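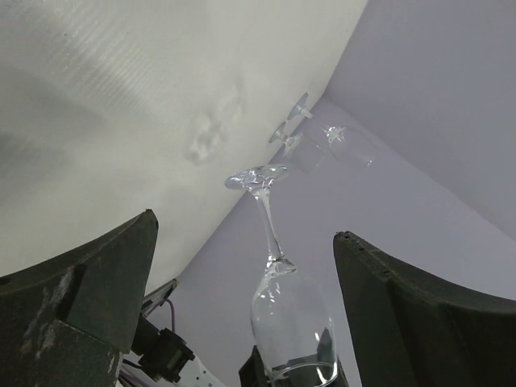
## About Skondari

Skondari rents glassware, plates and flatware for weddings, dinners, tastings and company events. We started with wine glasses, and they are still most of what goes out the door.

The business was set up by Chantal Melnyk and Revathi Varghese, who had worked together in catering and were tired of opening crates of rented glasses and finding lipstick on the rims. They bought 600 glasses from a restaurant that was closing, put up shelving in a rented unit on Kasprzak Street, and took their first order in January. It was a retirement dinner. Four glasses came back chipped and one didn't come back at all.

We now keep nearly 1000 wine glasses in stock, along with water glasses, flutes, tumblers and a small set of coupes that people mostly want for photos.

### The glasses

Our standard wine glass is clear and stemmed, with a tulip-shaped bowl. It works for red or white, so most customers order one glass per guest and leave it at that. We also carry a larger bowl for red wine and a short stemless glass for outdoor events, where stems tend to tip over on grass.

We don't rent colored or etched glass. Matching replacements are hard to find, and a table with three slightly different blues on it looks like a mistake.

### How we handle them

Every glass is washed, rinsed and dried before it goes back on the shelf. Then it is checked against a lamp. We look at the rim first, then the place where the stem meets the bowl, then the foot. A chip anywhere means the glass is pulled. Water spots mean it is polished again with a lint-free cloth, holding the bowl and not the foot — twisting one against the other is how stems snap.

Glasses travel in divided crates with lids. Please send them back in the same crates, emptied of liquid. You don't need to wash them.

### Where we deliver

We deliver in Naltorau and the towns on the Gurico side of the river. Pickup from the unit is free. Delivery is charged by distance, and stairs are extra if there is no elevator.

### Who to talk to

Revathi handles orders and quotes. Chantal runs the wash room and the van schedule, so she is the person to ask about late collections or a missing crate.

The unit is at 708 Kasprzak Street, with the entrance at the back by the loading door. Visits are by appointment, and you are welcome to borrow a sample glass for a table setting before you book.

Page last updated 13 March 2023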